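In Praise of the Long Indoor Walk

I love a mall corridor. I mean the plain stretch between the shops, the part everyone hurries through on the way to somewhere else. 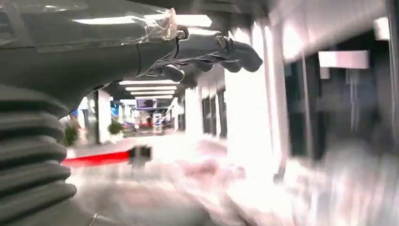 My own favorite is at the Dulilier, which I have walked end to end more times than I could defend. It takes me 559 steps at an easy pace, fewer if I'm late for coffee, and I enjoy every one of them! The lights run away ahead of you, the far shops are a smear of color, and then slowly they turn into shoes and lamps and birthday cards. Where else do you get a view that long in February without a coat on?

People who plan these places seem a little embarrassed by them. The Taron filled its main hall with phone kiosks a few years back, and now walking there feels like squeezing down the aisle of a bus. I'd take them all out tomorrow. Leave the floor open, put in some benches (with backs, please) and keep plenty of potted plants. A bit of green by a pillar does more for me than any sale banner.

Go at 9 in the morning, before most of the shutters are up. You'll meet the regulars in their good sneakers, parents with strollers, maybe a kid testing how far a voice can carry. It's a main street with a roof on it, free to anyone, and I wish we'd build more of them that wide.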